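Winter Knitwear Collection Reaches 195 Pieces

The clothes collection at the Midano community house closed on 14th February with 195 knitted pieces, almost double the result of last winter. Jumpers, cardigans and children's knitwear will now go to families in the district before the cold weeks are finished.

The collection began in January, when Lamisi Amissah put a short notice on the board near the entrance. She asked neighbours to look in their wardrobes for warm things that no one was wearing any more. "I thought we would get two or three bags," she said. "After one week the cupboard under the stairs did not close."

This year there was one new request. Everything had to arrive clean and already folded, so that it could go directly into the boxes. In other years the folding was done at the house, and it took the helpers several evenings. Many people therefore did this work at home, on the bed or on the kitchen table, and brought their pieces in flat piles.

The instruction sheet was only half a page. It asked people to lay the garment flat, bring the sleeves in and fold the body over into a rectangle - not too tightly, as wool keeps a hard crease for a long time. Thick knits should be folded and never hung, the sheet said, or the shoulders will lose their shape.

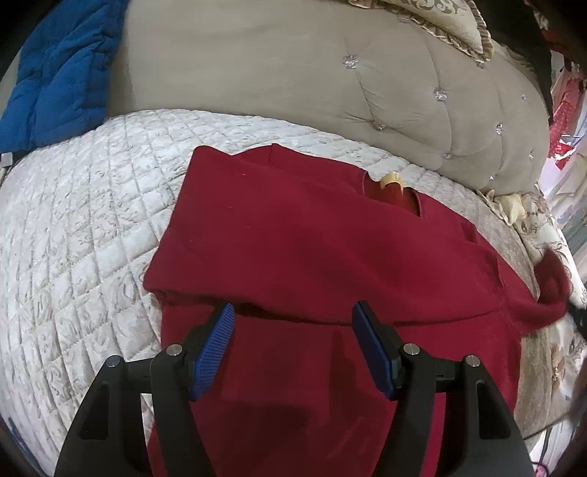 Yaw Zakaria would have preferred rolling. He told the organisers that a rolled jumper takes less space in a box, and that he packed his own eight pieces in this way before he saw the sheet. They were accepted, but he was asked to fold them next time, so that the sizes can be read without opening everything.

The sorting was done in one afternoon. Adult sizes went into the larger boxes, and 60 children's pieces were put on a separate table by age. A few jumpers with small holes were kept back for Parisa Arabzadeh, who has offered to mend them at home.

The boxes can be collected from the side room of the house during the normal opening hours. Families do not need to register, but they are asked to bring their own bag. Gloves and scarves are still welcome until the end of the month - adult gloves most of all, as there are only 3 pairs left.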